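The Squeeze That Didn't Let Go

A stuck gripper, a wrong number and what Brarkden learned about plastic sleeves

By Charito Javier

The fault lasted 29 seconds. Leonora Yap has watched the log so often she can recite it. Grip command, grip confirmed, lift, release command. Then nothing. The fingers stayed shut and the arm went on to its next move anyway, still holding on to a toothbrush it believed it had put down.

It was Monday, May 31, 2021, a holiday, half the desks at Brarkden empty. Yap had come in to get ahead. She got a bent finger mount instead, and a near miss with her own left hand.

The job looked dull on paper. Sort small drugstore goods – brushes, bottles, travel stuff – in and out of clear organizers, the kind people keep by the sink. Villalobos, the customer, packs bathroom kits for hotels and wanted to know if one arm could do the fiddly part of the line. Soft things, slippery things, things in wrappers. Everybody in the business knows wrappers are bad news. Brarkden took the work all the same.
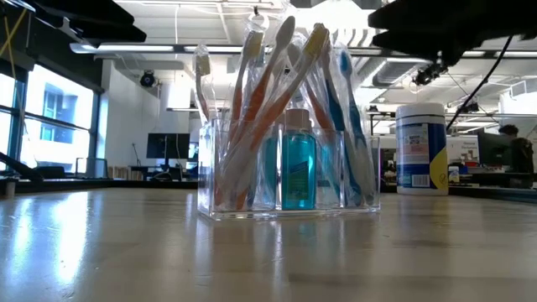 Yap's first theory was glare. It was a good theory. Afternoon sun, shiny surfaces, a vision system trained mostly under shop lights. She spent the first week of June on it. Blinds down, blinds up, lamps moved, the same picks again and again at different times of day. The vision made mistakes, sure, but not this one. In the log for the 31st the system had known where the brush was the whole time.

So, the grip. Elsa Hyvönen wrote the grip software and was not happy to be called. She pulled the motor current for the bad run and put it next to 20 good ones. The good ones all had the same shape, a quick climb, a flat top, a drop when the fingers opened. The bad one climbed, went flat, then crept up. Kept creeping.

"It looked like somebody leaning on a door," Hyvönen says.

What was leaning was plastic. A fold of sleeve had worked its way into the gap behind the fingertip, where the pad meets the mount. Each time the gripper tried to open, the fold bunched up and wedged tighter. The controller saw high current, decided it was holding somthing heavy, and squeezed harder. That is what it was told to do with heavy things.

And the release check? There was one. It asked whether the open command had been sent. It did not ask whether the fingers had moved.

One line of code, more or less. Hyvönen wrote it on a Friday to get past a sensor that kept giving false readings, meant to come back to it, didn't. She tells this without being pushed. The note she left herself was still in the file, two words, "fix later."

The arm, then, swung to its next spot with a brush in its grip and its fingers closed. The brush handle caught the side of the organizer. The organizer slid. Yap reached for it. She says she doesn't remember deciding to reach. Her hand was between the arm and the box when the force limit tripped and everything stopped dead.

No injury. A red mark on one knuckle, from the box, gone by dinner. But the force limit had been raised in the spring, because the arm kept stopping when it brushed against stiff packaging and runs were getting ruined. Raised by 50 percent. Yap had signed off on it herself. At the old number the arm would have quit when the handle first touched the organizer, well before there was any reason for a hand to go near.

Three small things, then. A wrapper, a shortcut, a number nudged up because it was annoying. Any one of them alone and there is no story, just a tangled pick and some swearing.

Brarkden could have kept it quiet. Villalobos wasn't there that day and hadn't asked. Yap wrote it up and sent it over, with the current plots, and then sent it to Plisdale, the shop that makes the finger pads. Plisdale wrote back inside a day. They had heard of the gap catching thread. Never film. They asked for the bent mount and she mailed it.

The fixes came in a bunch. The force limit went back down the next morning, before anything else was switched on. The release check now waits for the fingers to report real movement, and if it doesn't come within 2 seconds the arm holds still and calls for a person. The creeping current has its own alarm. The pads were filled behind the tip with a soft strip, cut by hand, ugly, works so far.

And a rule, taped up by the bench in marker: power off before you reach. It had always been a rule. It had been on page whatever of the manual.

The wrapped brushes stayed in the test. Hyvönen argued for pulling them, running bare brushes untill the new check had some hours on it. Yap said no. Bare brushes don't jam, so you'd be testing nothing. They went around on it for most of a morning and Yap won, with a condition – slow speed only, and the sleeves piled up any which way, as bad as they could make them.
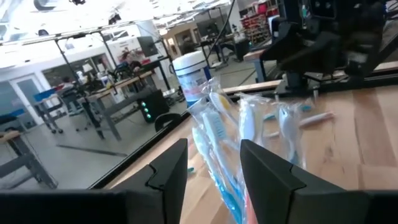
Hemi Paewai, on the phone from Cutier, thinks the slow runs are the wrong lesson. A jam at low speed is a different jam, he said, the film has time to slide out, and you come away feeling better than you should. He would run at full speed behind a guard and leave the room. He also said the force limit bothers him much more than the code does, "because code gets reviewed and a settings page gets changed by whoever's standing there."

Yap didn't disagree when I passed that along. The settings page has a second signature on it now. Lilibeth Padilla holds it, and she has already turned down one request. It was Yap's.

Full speed is next, once a guard shows up. It's on order, late, like every guard ever ordered. In the meantime the alarm for creeping current has gone off during slow runs, more than once, and each time the arm held still and waited the way it should. One of those was a real fold in the gap. The others they're still going through. Hyvönen suspects her threshold. She has left a note in the file about it, with a date on it this time.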